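Household Sorting: Cups and Small Containers

January
By the Allgate Collections Desk

The Durrani Room at Allgate has reopened with a display on the ordinary containers in which households keep small things. The display draws on the Zusach loan, which comprises 226 items and may be viewed without charge. Visitors are asked to leave bags at the front desk and to refrain from handling the pieces on the open shelves.

The gallery page will be extended as further items are catalogued. The first entry is given here.
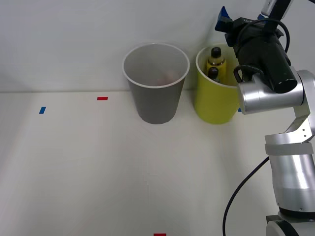

Two tapered plastic cups with white rims. The yellow cup holds two small bottles with black caps.

Plastic cups of this general shape are commonly kept after their first use and given over to storage on shelves and worktops. The accompanying leaflet, prepared with Grarunell, considers how such cups are reused in kitchens, bathrooms and workshops. Copies may be collected from the room until 5 pm.

Comments

marlpit7
My mother kept buttons in one and string in the other. Is the leaflet going to be put online?

Allgate Collections Desk
A copy will be added to this page once the second printing is complete.

teatowel_h
Came on the bus and really enjoyed it. The labels on the lower shelves are rather small, could they be made bigger please?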